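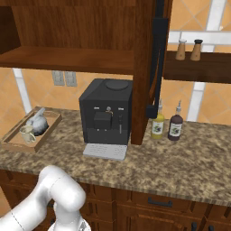 首页 人物 城镇 饮食 居家 往期 订阅

5月号
文/本刊特约撰稿

白壶底
一座小镇和它的水垢

到Likirstead的第一个早晨,旅馆前台递给我房卡、早餐券和一小包柠檬酸。前两样要签字,第三样不用。我问这是做什么的,前台看了我一眼,那种眼神通常留给问海水为什么咸的人。“烧水壶,”她说,“您住三晚呢。”

三晚确实够了。第二天傍晚,壶底已经结了一层灰白色的膜,用指甲能刮下来,边缘微微卷起。倒出来的开水上漂着细小的亮片,灯光一照颇为华丽。我喝了,没有什么事,只是茶面上浮着一层东西,搅开以后像碎裂的薄冰,贴在杯壁上不肯走。

Likirstead建在一片石灰岩上,喝的是石灰岩里抽上来的水。镇水务所贴在大门口的那张表写着总硬度465,单位是毫克每升,以碳酸钙计。表格用塑料膜封好,四角钉得很牢,下面有人用圆珠笔添了一句:“可以嚼。”水务所的人说这句话擦过几次,后来就不擦了,毕竟字迹工整,也没有骂人。

水是好水,这一点镇上所有人都会抢着告诉你。它清,凉,没有怪味,细菌指标漂亮得可以裱起来。它唯一的问题是随身带着石头,走到哪儿放到哪儿。花洒三个月后开始往意想不到的方向喷,玻璃杯洗完比洗之前更像用过,黑色的水龙头会长出白胡子。镇上的五金店不进黑色水龙头,店主说进过一批,退回来的时候都成了灰的。

外地人搬来,头一年总要经历几个阶段。起初怀疑水管,找人来看;然后怀疑洗洁精,换遍货架上的牌子;再后来怀疑自己,半夜起来擦水槽。到了冬天,多数人平静下来,在窗台上放一瓶白醋,和本地人没有两样了。

546通电话

水务所有一本来电登记簿,硬壳,红色书脊。去年登记在册、与水垢有关的来电是546通,占了全年的大半。剩下的是停水、账单,还有一位固定来电者要求降低隔壁的水压。

我获准翻了一个下午。来电内容十分多样。有人问水里的白色东西是不是塑料,有人问鱼能不能活(能,而且鱼似乎挺满意),有人要求水务所赔偿一只结婚时买的水壶。有一通记录只写了“叹气,挂断”,后面的处理意见一栏填着“已记录”。

接线的职员桌上压着一张纸,是标准答复,开头是“您反映的现象属于正常物理沉淀”。她说这句话她念得太熟,有一回家里人抱怨汤咸了,她差点也这样答。她自己用什么除垢?她压低声音,说用雪碧,又请我不要写是哪一位职员说的。所里一共就一位接线员,所以这个请求我只能尽力。

水务所不是没有动过念头。多年前有过一份方案,要在泵站后面建一座集中软化的厂房,为全镇超过4,000户人家一次解决。方案里画了很好看的树。后来算到运行费用,再算到软化以后剩下的那些碳酸钙颗粒该堆在哪儿,树还在图上,厂房就没有了。负责管网的工程师带我去看过那块地,现在种着卷心菜,长势很好,他说土里不缺钙。

壶的世系

在Likirstead,你能从一家人的水壶看出他们对人生的态度。

一派主张月月清。他们在日历上画圈,到日子就倒醋下去煮开,窗户全部打开,整条街都知道谁家在过节。这一派的壶底光亮如新,鼻子则普遍不太灵。

另一派主张养。他们的理由是水垢本来就是水里的东西,挡在壶壁上,总比喝进肚里强;再说垢厚了,壶还保温。我在老街一户人家见到一只铝壶,壶壁积得厚厚的,原先能灌满一只暖瓶,现在要烧两次。主人把它递给我掂,沉得像装满了水,其实是空的。他说这壶从他母亲手里传下来,里面有他母亲烧过的每一壶水。我不知道该怎么接这句话,就又掂了一下。

至于第三派,人数最多,他们什么也不主张,坏了就换。镇上的废品站因此有一个角落专门堆水壶,颜色各异,内胆一律是白的。收废品的按重量付钱,近年改成先敲再称,原因不难想见。

电热水壶刚流行的时候,厂家的说明书上写着“每半年除垢一次”。镇上的人把这行字当笑话传了很久。后来说明书改成“视当地水质而定”,大家又觉得被单独点了名。

茶商的办法

硬水对茶不客气。茶汤颜色发暗,香气往下沉,上面那层膜是钙和茶里的多酚凑在一起的结果,放得越久越完整,完整到可以用勺子边推着走。懂茶的外地朋友来做客,会自带一瓶水,姿态很客气,意思很清楚。

Plitley茶行在镇上开了几十年,对此有一套自己的办法:把茶配得更凶。他们的“本地方”只在柜台上卖,铁罐上没有花,也没有山,只有一行字,“请用自来水”。拼配师傅告诉我,用好水泡这个茶,苦得没法喝。他们曾经寄过一批到外地参加评比,评委用的是纯净水,回函措辞礼貌,建议他们考虑把产品用于染布。

我在店里用当地的水喝了一杯,平心而论,相当不错,醇厚,有点麦子的味道。我买了两罐带走。回到家用家里的水一泡,评委的意见一下子变得可以理解。

老顾客另有讲究。水烧开以后要放一放,让亮片沉到底,倒的时候手要稳,最后一指高的水留在壶里。这个动作镇上的孩子五六岁就会,到外地上学,室友见他们每次都把水剩一点倒掉,以为是某种信仰。也有人往茶里挤柠檬,膜立刻就散了,老派的茶客认为这是作弊。牛奶则是公认的和解办法,颜色一遮,大家都不再追究。 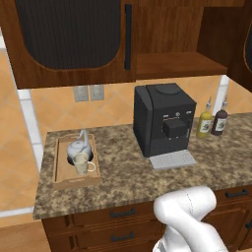

咖啡来了以后

咖啡比茶更娇气一些,主要是咖啡用的机器娇气。茶壶堵了,还是一只壶;机器的管路堵了,就成了一件很贵的摆设。

Orakzai咖啡馆开在车站斜对面,头一年换了两次锅炉。老板是从南边回来的,当初选址的时候看了客流、看了租金、看了日照,没看水。第一台机器撑到了入秋,拆开的时候,维修工把加热管拿出来给大家传看,粗得像一截珊瑚。老板把它留了下来,摆在收银台旁边,常有客人问多少钱。

现在他在柜台下面装了三级滤芯,又在出水口接了一点原水回来。完全软掉的水做出来的咖啡是扁的,他说,尖酸,没有身体。需要一点钙,一点镁,需要有东西把味道托住。他花了整整一个冬天调比例,最后定下来的数字写在一张便签上,贴在滤芯外壳里面,不给人看。我倒是看见了,可惜上面沾了奶。

有意思的是,那些在别处开店的咖啡师,会往纯净水里一滴一滴地加矿物质,加出来的东西要卖钱。他每天做的事情正好反过来,把矿物质一点一点赶出去,也要花钱。他跟同行提过,能不能把两边的管子接一接,同行以为他在讲笑话,他也就笑了。

上门的人

有这样的水,自然就有上门的人。每年春天,推销软水机的车开进镇里,车身上画着一滴蓝色的水,水滴面带微笑。近几年卖得最好的是Zelent,一只半人高的箱子,里面装树脂,旁边配一个盐桶。原理并不神秘,树脂抓住钙和镁,放出钠,抓满了用盐水冲一遍,重新来过。推销员的演示也不神秘:两只瓶子,一瓶软水一瓶硬水,各滴几滴皂液,摇。软水那瓶泡沫涨到瓶口,硬水那瓶浮着一层灰渣。本地人对这个演示熟得能替他摇。

装了的人家,头一个月都很幸福。毛巾软了,玻璃亮了,洗头只用从前一半的洗发水。接着开始有人觉得皮肤滑得不对劲,怎么冲都像没冲干净。再接着是盐。一袋盐10公斤,从车上搬到地下室,下楼梯要拐一个弯。有位退休教师装了机器以后腰伤复发,又把机器停了,如今那个盐桶用来腌酸菜,她说容量正好。

还有一种更便宜的东西,是绕在水管外面的线圈,据称可以让水垢“换一种心情”,不再往壁上贴。我问管网工程师有没有用,他想了很久,说至少不漏水。卖线圈的人留下的电话已经打不通了,线圈还在许多人家的管子上绕着,灯一闪一闪,主人也不拆,理由是拆了万一更糟呢。

真正稳赚的是卖柠檬酸的杂货铺。铺子在菜市场入口,柠檬酸用牛皮纸袋分装,和盐、糖、面粉摆在同一排,字写得大小一样。铺主承认偶尔有人拿错,发面没有发起来,蛋糕倒是很清爽。

石头博物馆

镇文化站的二楼有一间陈列室,名义上是地方史,实际上有一半柜子给了水垢。最老的一件是从浴室旧址挖出来的一截铸铁管,口径原本能伸进一只拳头,现在只够伸进一根筷子。横断面磨平抛光了,一圈一圈,深浅交替,像树的年轮。浅的是雨水多的年份,深的是旱年。有研究气候的学生专门坐车来看,在玻璃前面站了半天,要求借走一片,站里回答可以画。

旁边一格放着镇上孩子的作业。老师让他们把树枝、钥匙、玩具车挂在泵站溢流口下面,几个月后取回来,都裹了一层米白色的硬壳。有一辆小车裹得看不出牌子,轮子还能转。有一只袜子也挂上去了,标签上写着“袜子(石)”,字很认真。

陈列室的留言本上,外地人多半写“开眼界”,本地人多半写自家壶的情况,间或交流醋的浓度。有一页是两种笔迹在吵架,一个说用醋伤密封圈,另一个说密封圈本来就是要换的,吵到页底没吵完,翻过去接着吵,中间隔了一个夏天。

我走的那天早上,把旅馆的水壶用那小包柠檬酸煮了一遍。粉末倒进去,水里咝咝地响,白膜从底下翘起来,碎成小片往上翻。冲洗干净以后,壶底露出不锈钢本来的颜色,比我刚住进去的时候还亮。退房时我把这事告诉前台,多少有些得意。

她道了谢,从抽屉里又拿出一包柠檬酸,放在下一位客人的房卡上面。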